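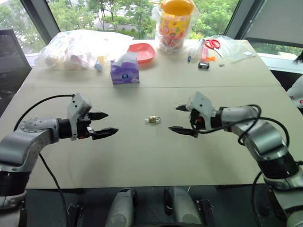
I've had the Wodari policy kit running for most of a term now, so I reckon it's time for a proper write-up. Short version: I like it a lot, with one fairly big grumble about the docs and a smaller one about how it copes with shiny stuff.

If you haven't come across it, Wodari is a training and evaluation package for two-armed manipulation. You feed it your teleoperated demos, it trains a policy that predicts short chunks of motion for both arms at once, and (the bit I was keen on) it gives each arm a running guess at what the other one is about to do. The method comes out of a paper by Kaisu Kinnunen and Waraporn Somboon, who call it partner conditioning. I'd read the paper twice and still wasn't convinced it'd be worth swapping out our old setup for. Our old setup worked! Sort of. On a good morning.

I picked the padlock and key as my main test because it's a rotten little job for two grippers. One arm has to hold the lock still, the other has to deal with a key that wants to lie flat on the table, and if either of them is a few millimetres off the whole lot skates away. Our old policy used to send both arms in for the lock together and they'd just sort of argue over it.

We collected 209 demos, which took far longer than I'd like to admit, and trained overnight. Then 19 trials with partner conditioning switched off and 19 with it on, same starting spots for the lock and key each time. Off, we got 10 clean finishes. On, we got 16. That's a small test and I wouldn't hang a thesis off it, but the difference in how the arms behave was plain to everyone watching. With it on, one arm waits. It's a funny thing to get excited about, I know, but seeing the right arm hang back while the left sorts itself out made my whole afternoon.

The three failures were all the same story, the key slipping out during the regrasp. I suspect that's our fingertips more than the software, and I've got some grippier pads from Pemasau to try once I find an hour to fit them.

Now the grumbles. The install guide is pretty ordinary. It assumes you're on the Remia controller, and if you're not (we're not) you're left to work out the joint ordering yourself. I had the left and right arms swapped for two days and blamed the calibration, the cables and my colleague, in that order. There's a one-line setting that fixes it, tucked away in an appendix. Put it on page one, please!

The other thing is glare. Our bench is right up against a big window, and late in the day the success rate on anything metallic drops off. The Pesonen benchmark people warn about this in their own notes, and Wodari does have a brightness augmentation option, but the default is so mild it may as well be off. Crank it up before you train. I did a second run with it near the top of the range and the arvo trials settled down nicely - I haven't done enough of them to give you a number I'd stand behind.

Couple of things I really rate. The trial logger is terrific, it saves both arms' predictions next to what they did, so you can scrub through a flop and see where one arm guessed wrong about the other. And checkpoints are small enough that I've stopped being precious about deleting them. I used to do a big clear-out every month. The last good one came from step 3,018, far earlier than I'd expected, and everything after it was a touch worse, so do save often.

Would I recommend it? If you've got two arms and a job where they keep getting in each other's way, yes, give it a go. If your tasks are mostly one arm working while the other one sits there, I'd save yourself the setup pain and stick with what you've got. Next up for me is a bottle with a childproof cap, and I'll add the results to this page when I've got them.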